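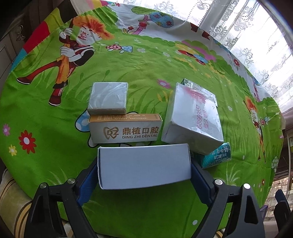 Plencombe Home Tidying Guide
Section 2: Filling the Box
March, by Eliseo Contreras

Welcome back, and do take your time with this part, it's really quite a pleasant job once you've cleared a table and made yourself some tea!

1. Spread a cloth over the table and set out your small cartons (toothpaste, dental things, anything wrapped in film or paper) where you can reach them all.

2. Lay the larger packages in the open box first, and let the slim plain cartons go across the top, even if the pile ends up a bit of a jumble.
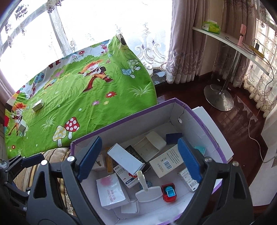 3. Tuck toys and other odd little pieces into the gaps along the bottom.

Note: Keep medicine cartons with the printed side showing where you can, so you don't have to dig for them later.

Caution: Please don't press down on thin cartons. The end flaps tear very easily, and a box with medicine in it should always be stored well out of children's reach.

Comments

Issa Haddad: Did mine on the kitchen table after supper, took roughly 55 minutes with all the chatting.

Usman: Does the toothpaste go in with the medicine? I've always kept mine apart.

Contact Plencombe | © Plencombe | Back to top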